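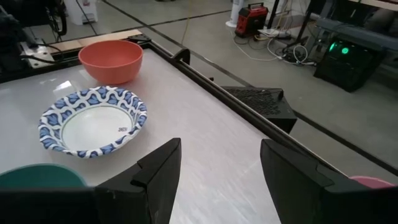 ## Stukdale Potluck Supper: questions we keep getting

Updated this morning before work, so excuse the short answers. If yours isn't on the list, write to Marjorie Pickering at the hall desk. She checks mail most evenings.

**When is it?**
Friday. Doors at 5, food out by 5:45. We eat at 6 whether or not the Zepeda Street crowd has found parking.

**Where do I park?**
Gravel lot behind the hall. When that fills, the feed store lot across the road, they close at 5 and don't mind. Not in front of the side door please. Hot dishes come in that way.

**Do I have to bring something?**
If you can. One dish per household. If you can't, come anyway and stay for dishes afterward, or don't.

**How much should I make?**
Enough for 10 or 11 normal helpings. You are not feeding the whole room. We had 14 casseroles last June and most of them went home half full.

**What are we short on?**
Vegetables. Always vegetables. Also anything without cheese. We're fine for rolls, brownies and potato salad.

**Can I sign up for a dish?**
Sheet is on the corkboard by the coat hooks. Loose categories only: main, side, salad, sweet, drinks. Last name A to L lean toward mains, M to Z sides and salads. Sweets are whoever gets there first.

**Should I bring plates and bowls?**
No, covered. Paper bowls and plates, forks, napkins, cups. If you'd rather eat off your own, bring your own and take it home with you.

**What about serving bowls?**
Yes, bring your dish in what you want it served from. Plastic is good, it survives the floor. Please no crystal. Put a serving spoon in with it, we never have enough spoons.

**How do I get my bowl back?**
Masking tape on the bottom, name and phone number. Do it at home, tape at the hall runs out. Anything left behind goes on the kitchen shelf until the end of the month and then to the thrift shop. Torben Rothe is still looking for a lid from last time, glass, fits a 10 inch pot.

**Can I heat things up there?**
One oven, two racks. The left burners work, the right back one is moody. Best plan is to arrive hot, wrapped in towels. Slow cookers OK but only along the north wall, otherwise we trip the breaker like in June.

**Is there a fridge?**
Yes and it's small. Cold salads and desserts with cream get first call on it. Drinks go in coolers with ice, so bring a bag of ice if you pass the gas station.

**Allergies?**
Cards and a marker at the end of the food table. Write down nuts, dairy, eggs, wheat, shellfish, pork. If you dont remember what went in, write "not sure". Nut dishes go on the small table by the window with their own spoons.

**I'm vegetarian, will I go hungry?**
Shouldn't. But bring a main you can eat and take your helping early. The meat eaters love the bean chili and it goes fast.

**Can I bring something from the store?**
Sure. Take the price sticker off or leave it on, up to you.

**Kids?**
Yes. They go through the line first, with a grown-up holding the plate if they're under five. Two high chairs in the closet. Games outside until dark.

**Dogs?**
Outside, on a leash. Not in the kitchen, even the nice ones.

**Alcohol?**
Not under our rental agreement. Sorry. Coffee, iced tea and lemonade are provided.

**Does it cost anything?**
Free. There's a jar. The hall costs us $280 for the evening and the jar usualy gets us most of the way.

**Is there music?**
Dreletari are playing after dessert, fiddle, accordion, one very patient bass. No sound system so sit close if you want to hear. Dancing fine once the middle tables are folded.

**Can I take leftovers home?**
Please. Bring a container. Start with your own dish, then whatever's been marked "take me" on the table. After 8:30 it's all fair game. Don't pack up anything with eggs or cream that has been sitting out all evening, just toss it.

**Who cleans up?**
All of us. Scrape into the green bin, paper in the gray one. Tables get wiped, then folded, then stacked against the stage (legs in!). Extra hands wanted from 4 for setup too, especially people who can lift.

**What if it rains?**
Same plan, indoors, louder.

**Are you doing the Hutarberg picnic again this year?**
Hoping to. Waiting to hear on the shelter. Will go up on the corkboard when we know, and Marjorie will send it around to everyone on the email list. To get on the list, write your address on the sign-up sheet. Legibly!! Three bounced last time.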